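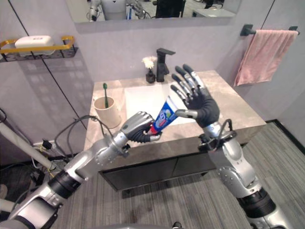 Clubs > Kusari Robotics > Newsletter

Bathroom Chores, Week 8

Well, what a busy term it has been since September! Our Kusari members have moved on to the morning routine task for the Tukex Cup, and the toothpaste is proving a lovely, maddening thing to practise with (grip too hard and you can imagine the rest). We've now logged 59 tries, and everyone is getting so much better at sharing the controls. Do pop in and cheer them on!

Related items
Teshome Hall open evening
Tukex Cup rules

Contact Kusari Robotics | Back to top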